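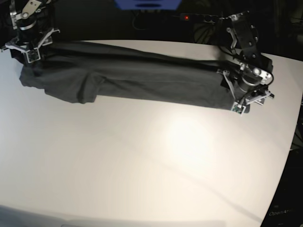
Oct 17, 2026

Up at 6 and did the last of the packing before it got light. The bus to Brenell takes most of the morning and I wanted to be on the early one. One small bag this time. Two shirts, the gray sweater, the good shoes, Mom's folder with the house papers, a thermos. I left the umbrella on the hook by the door and thought of it only when we were past the river.

The bus was half empty. I had the seat behind the driver and read for a while, then gave up because of the bends. The hills are brown already. They have cut the whole row of poplars along the Pavliuk farm and you can see straight through to the grain sheds now. I didn't like it, but they were old trees and a couple of them came down on the road last winter.

Kirsten met me at the station with the keys. She has been looking in on the house since January, airing it out and running the taps, and she won't take any money. I brought her the coffee she likes and a jar of Areti's quince jam. She put both in her coat pockets and drove me up the hill. Her car smells of dog. She told me about her knee and about the new bakery, where the rye is good and the rolls are not.

The house was cold. I had forgotten how the hall holds the cold even when it's mild outside. I lit the kitchen stove, opened the upstairs windows for an hour, and read the meters while I waited. The electric has gone up by 78 since the last reading. That is just the refrigerator, which I should have unplugged. I unplugged it today and propped the door open with a wooden spoon.

Then the roof. Ruby-Lee came up after lunch with her long ladder and went over the whole north side. It's better than I feared and worse than Fouzia said. The slates are fine along the top. The trouble is the flashing at the chimney and the valley above the back bedroom, where the water has been getting under. She showed me photos on her phone. You could put two fingers in the gap. There is a stain on the bedroom ceiling the shape of a boot, and the plaster is soft when you press it, so I stopped pressing it.

She wrote the price on the back of an envelope at the kitchen table: 3,000 for the flashing, the valley and new boards where the old ones are rotten. The plaster is separate and she doesn't do plaster. Halteck quoted me 1,713 in the summer, but that was for the chimney only, and they never went up a ladder. The man stood in the yard and looked. I told her I would call tomorrow night. I have to talk to Fouzia first, as half of the house is hers, and she will want to know why we don't simply patch it again. We have patched it three times.

After Ruby-Lee left I went through the back bedroom. I moved the bed away from the wall and carried the mattress across the landing by myself, which was stupid. My shoulder hurts tonight. The chest of drawers was too heavy so I took the drawers out one at a time and emptied them on the floor. Pillowcases, the green tablecloth, a box of Dad's fishing reels, a great many buttons. The bottom drawer had got damp and the paper lining had stuck to the wood. I scraped it off with a putty knife. It was newspaper from before I was born, and I could make out part of an advertisement for Budov stoves and the price of a winter coat.

I kept the tablecloth and the reels. The pillowcases are in a sack for Kirsten, who uses old cotton for her seedlings. The buttons I put back.

I called Yaryna at suppertime. She has the exam next week and doesn't want to talk about it, so we talked about soup. She is putting barley in hers now. She asked if I was sleeping in the house or at the guesthouse and I said the house, and she said there are mice. There are. I heard one behind the stove while we were talking. She wants the blue lamp from the landing if we ever do sell. I said nobody was selling anything this year.

Supper was eggs, the rye bread, and a tomato from Kirsten's windowsill. I washed up in the big basin because the sink drains slowly. I need to look at that. Also the latch on the coal shed, and the gate has dropped so that you have to lift it to get it shut.

It has started to rain, not hard. I put the enamel bucket under the valley and a towel folded in the bottom of it so the drip won't keep me awake. So far there is no drip. The wind is from the south tonight and Ruby-Lee says it's the north rain that gets in.

To do tomorrow: call Fouzia before she leaves for work. Ask Kirsten who did her plaster. Mousetraps. Oil for the gate. Look in the desk for the old receipt from the last time the chimney was done, it should be in with the insurance. Bus back is at four.

Going up now. I'm in the front room, with the good mattress and both quilts.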